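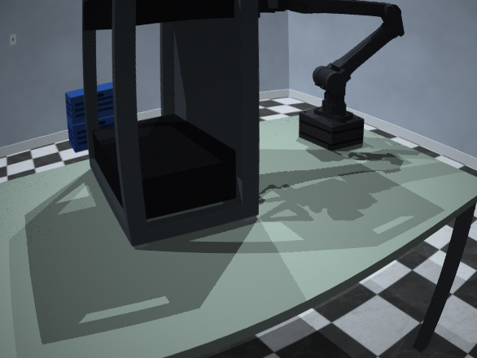
Our project looked at how clay and cement floor tiles in older apartment buildings in Nudham were laid, how they wear, and what it takes to replace a few of them without redoing the whole hall. We started with layout, as most of the repair problems come back to it. The plainest layout is the black-and-white check, the kind of floor that runs under the green table, and it is also the least forgiving. If one replacement tile is a little too large, the lines stop meeting and the mistake carries on to the next wall. Patterned tiles hide this better. The group was Ankica Vukadinović, Achilleas Politis and Gheorghița Ilie, and the written part was finished on Friday, October 9, 2026.

Background

Most of the halls we visited have tile from the Kukar works, which closed before any of us were born. The rest came from Gkikas, a smaller firm that bought its pigment ready mixed. Kukar tile is thicker and has a stamp on the back. Gkikas tile has no stamp, so once it is set in mortar the only way to tell the two apart is by the edge – Gkikas edges are square and Kukar edges have a slight bevel.

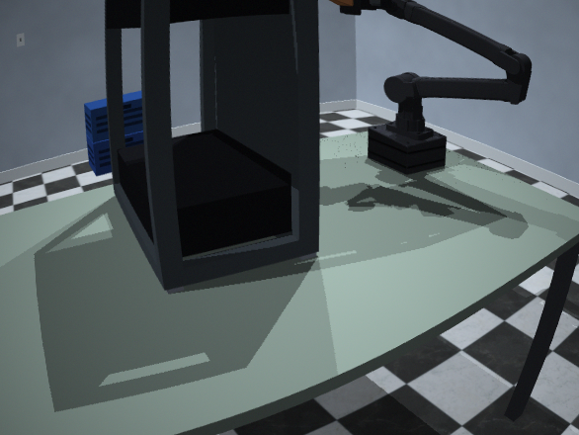

The bevel matters for cleaning. Dirt collects in it, and people then scrub the joint with wire brushes, which takes out the grout and lets water under the tile. In the Dititon building on the hill side of town this had gone on for years and several tiles by the mailboxes rocked when we stepped on them.

Method

We surveyed 48 halls. For each one we drew a floor plan by hand, marked cracked, loose and missing tiles, and measured the joint width at the door, in the middle and at the stairs. Loose tiles were found by tapping with a wooden handle and listening for a hollow sound. Gheorghița did all the tapping so that the results would be comparable. We did not lift any tile without permission in writing.

Our first plan was to record wear depth as well. We dropped this after the first week. The gauge we borrowed gave a different reading each time it was put down on the same tile.

Results

Loose tiles were most common inside the front door and at the foot of the stairs. Cracked tiles followed a different pattern and tended to run in a line, usually over a pipe trench that had been filled in later. The widest joint we measured was 4 millimeters, in a hall that had been partly relaid. Halls with a doormat set into the floor had fewer loose tiles at the door but more along the edge of the mat well.

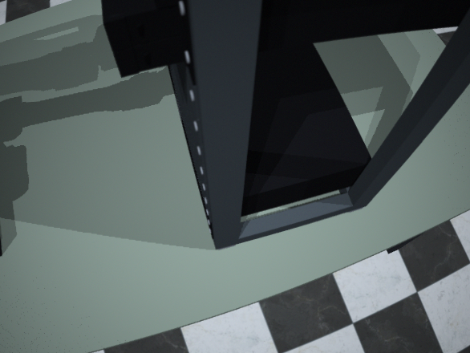
Riaan Masilela, after reading a draft, wrote that we had been too quick to blame the wire brushes. In his opinion the mortar in the Kukar halls was too sandy to begin with and would have let go anyway. We could not test this, and have left both explanations in. Warrick Cosgrove agreed with him about the sand but thought the brushes made it worse.

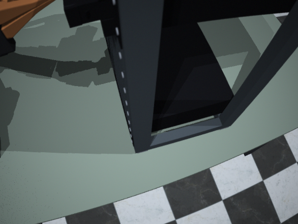

Recommendations

Refill open joints before replacing any tile. Take spare tiles from closets and under stairs in the same building, where the color has usually faded less, and move them to the edges of the hall. Lay a checkered floor dry first, from the middle out, and check the lines in both directions before mixing mortar. The plans will be left with the building owners in November, and the Dititon owner has asked for a second visit to look at the back entrance.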